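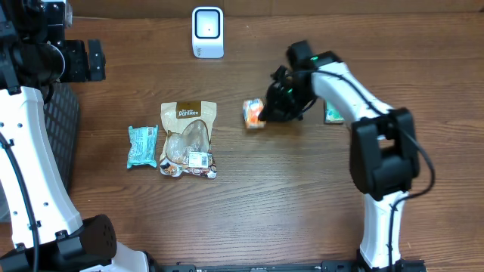
Purico, Plurnthorpe. The big table.

About us

Purico looks after the rock and paper side of small oil and gas licences. Core storage, well files, cuttings, log scans, reports for partners. Onshore mostly, a bit of southern North Sea. Been in Plurnthorpe from the start, same unit, bigger racking.

Started by Olumide Balogun after a long stint as a wellsite geologist. Too many jobs where a licence changed hands and the new operator got a van full of unlabelled boxes and a memory stick. First client was Koller, who had four wells, two filing cabinets and a data room opening in October. We got it done. Koller are still with us, hello if you're reading.

What we do

Core and cuttings storage. Dry, racked, indexed. Boxes are checked in against the drilling report, depth by depth, and anything that dosen't match goes on a query sheet to you before it goes on a shelf. We hold 3,000 boxes at present with room for more. Viewing by appointment, bring your own hand lens if you're fussy.

Well files. Scanning, naming, sorting, finding the missing end-of-well report. Old paper logs a speciality, including the very long ones that have been folded wrong since the seventies. Originals go back to you or stay with us, your choice, say which on the form.

Data rooms. If you're farming out part of a block, the other side will want to see everything and they'll want it quickly. We build the room, keep the index straight, log who asked for what. We don't value acreage and we don't give a view on the deal. Please stop asking Olumide for one.

Prededeck. Our own index, started as a spreadsheet and got out of hand. Every client gets a login. Search by well, depth, box number or document type, ask for a box or a scan from the same page. Mobile version is not great yet. Being worked on. 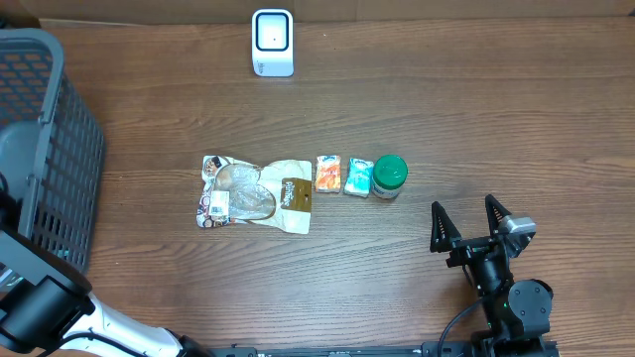
Core days are the other thing we get asked about. We run them for partners, new investors, parish councillors, students, anyone with a reason to know what is under a licence. No geology needed. We start with layers: sediment goes down in beds, more or less flat, and a well cuts through them one after another. Look at the table top in the photo, long streaks going left to right with fine lines between them and a dark knot here and there. Think of the streaks as beds and a knot as the awkward bit your well might hit or miss. Not a perfect comparison, wood isn't sandstone, but people get it and then the real core makes a lot more sense. After that, slabbed core out of the racks, a look at the logs that go with it, questions, tea. Mornings are best for the light.

Who we work with

Small operators and non-operating partners mainly. Also receivers, a couple of consultancies, and landowners who have found boxes in a barn. 31 clients on the books. The smallest has one suspended well and a very tidy folder. The largest sent 200 boxes in one go, which we'd rather had some warning of, so please ring first.

Working with us

Storage is charged by the box by the month, scanning by the page or by the metre for logs. Quotes are free. No minimum term. If you leave, you get your index in a format you can open, no exit fee apart from haulage.

Deliveries go round the back, gate is open 8am to 4pm. Drivers should call from the lay-by if the gate is shut as the bell is unreliable. Anything on a pallet needs labels facing out and a box list with it, even a rough one. Handwritten is OK.

Sample requests need the licence holder's written consent. No exceptions, we do get asked. Allow a week for thin sections to be pulled and packed, longer if teh well is pre-digital.

Rates and the check-in form are on the Downloads page. Prededeck logins, use the link at the top, not the old one.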